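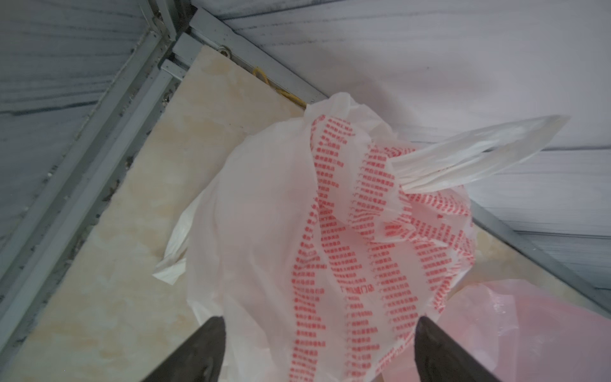 **Do you need to book ahead for the Sterkby bell foundry open day?**

You can walk up for the yard and the small museum, but the casting hall tour has to be booked, and the slots go fast.

I got mine back in the winter and then spent months telling everybody I knew that I was going to see a bell being made, which got me a lot of polite nodding. Well, I went on 09/06/2025, and I'd go again tomorrow!

First, getting there. The foundry sits at the bottom of a hill outside Sterkby, and the lot by the gate is tiny, so they have you park over in Drostov and ride a shuttle bus. The bus is fine. The line for the bus is less fine (bring a hat, there's no shade at all). Tickets for the hall tour are $15, and you pay at a folding table where they also hand you earplugs and a pair of safety glasses that fit nobody's face.

The tour starts in the molding shop, which smells like a barn. There's a good reason for that: they still mix the loam with horse manure and goat hair, and you can go right up to the tub and poke it if you want. I did. The mix gets smeared on in layers and shaped with a long curved board that swings around a center post, and our guide let a couple of kids take a turn pushing it. They did a better job than I would have. The inscription letters get pressed in backwards, one at a time, and I asked what happens if there's a typo. She pointed at a bell in the corner with a missing N and said it was great for propping the door.

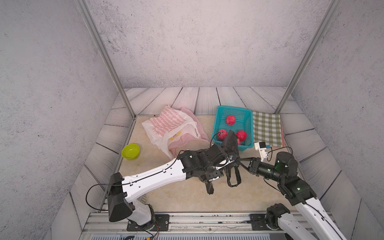 *Maribeth Oakes*

OK, the pour. They do it at 2, and you want to be in the hall early, because the railing fills up and it's three deep by the time the furnace opens. The bronze goes in at close to 2000 degrees Fahrenheit and it comes out orange and weirdly quiet. I was expecting a roar. It's more of a hiss, and then a little green flame dances around the vent holes as the gas burns off, and the whole crowd goes "ohhh" like it's the Fourth of July. The whole thing takes maybe as long as filling a bathtub. Then you're told the bell has to sit in the pit for days before anyone can dig it out, so if you came to hear it ring, sorry!

They make bells up to 1000 pounds in this hall. Anything bigger is poured in the old building, and that one's closed to visitors.

After that it's the tuning room, my favorite part by a mile. I had no idea a bell gets tuned from the inside, on a big vertical lathe, shaving metal off the wall until all the different notes in it line up. The guide hit one before tuning and one after. The first one sounded perfectly nice to me until I heard the second, and then I couldn't stand the first.

Food! There were two choices in the yard. Serken had sausages and a really long wait. Khúc was a little stall by the back fence doing sticky rice dumplings, and I had two of those and then went back for another with extra pepper. Cash only at both.

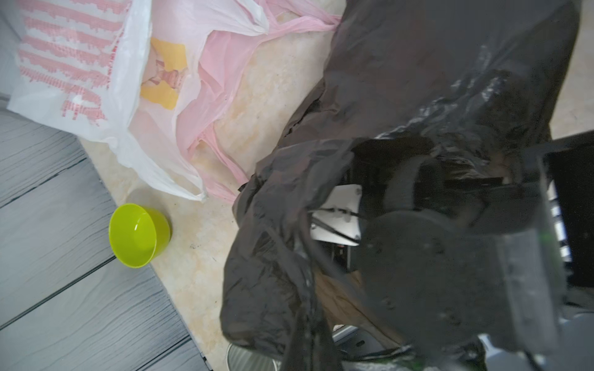

A woman on the shuttle back told me I'd picked the wrong half of the year, and that the October open day is the one to go to, since the handbell ringers come and play in the yard all afternoon and you can actually find a seat. She's been to four of them and has never once bothered with the pour. Too hot, she said, and you can't see past the tall people.

She may have a point about the tall people. I'm going to try for October anyway and see if I can do both. The gift shop will ship, by the way, so don't do what I did and carry a brass dinner bell home on your lap through every pothole between Drostov and the highway.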